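3.2 Garments and Supports

The clothing set was assembled at the Drenddale site from items in ordinary household use. It contained 19 garments, five of which had hoods. Hooded items were treated as a separate group, as the hood adds a second layer of fabric that does not lie flat with the body of the garment. Figure 4 shows a gray hooded sweatshirt on its stand and a white surface at the same site.
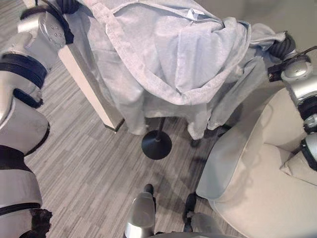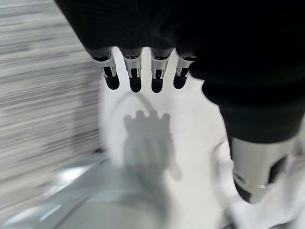 Figure 4. Hooded sweatshirt over the clothing stand (first panel); white surface, with shadow (second panel).

3.3 Draping and Fold Records

Each garment was recorded in two states: supported from below by a stand, and laid out on a flat surface. For supported garments, the record notes the position of the hood, the direction of the main folds, and the height of each cuff above the floor. Stands with a single pole and a round base were preferred to hangers, which force the shoulders into a fixed line and hide the natural fall of the fabric.

Folds were coded with the scheme of Kanaan (Section 2.1), which separates vertical drapes from bunched fabric. Thick hems and seams were coded on their own, given that they hold a curve after the surrounding fabric has settled. The full set came to 2299 coded folds. Sleeves were the most frequent source of disagreement between coders, and all such cases were reviewed a second time before entry.

Lightweight shirts from the Wanumberg collection were coded under the same rules but are reported separately in Section 4.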